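How to Free Up Disk Space on a Windows PC Without Deleting Your Stuff

So my laptop popped up the "low disk space" warning again last night, right in the middle of a big download, and I figured I'd write down what I do every time (mostly so I stop forgetting the order!).

First, open Settings, go to System and then Storage. Give it a minute to load. You'll get a list of what's eating your drive, and the one you want is Temporary files. Click it and look through the checkboxes before you hit Remove files. Watch out for Downloads in that list, I always uncheck it. My friend Smaranda Stoica left it on once and lost a whole folder of tax forms.

Next, go back and turn on Storage Sense. I have mine set to run every month and to leave the Recycle Bin alone, but set it however you like.

Now the big one. Search for Disk Cleanup in the Start menu, pick your C: drive, and click "Clean up system files." It'll scan again, and this time it may show old Windows Update leftovers. On my machine that was over 5 GB! Be warned that if you remove the previous Windows installation you can't roll back to it, so if you just upgraded and things feel shaky, wait a while.

Then check your apps. Go to Settings, Apps, and sort by size. I found two games I hadn't opened since June and a trial of some video editor. Uninstall, restart, done.

If you're still short after all that, move your photos and videos to an external drive. Copy them first, open a few from the new place to make sure they work, and only then delete the originals.

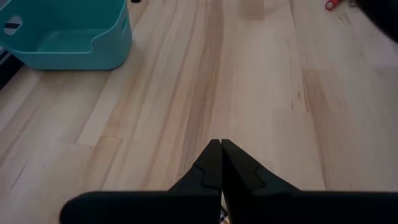 Gripper with its two fingers closed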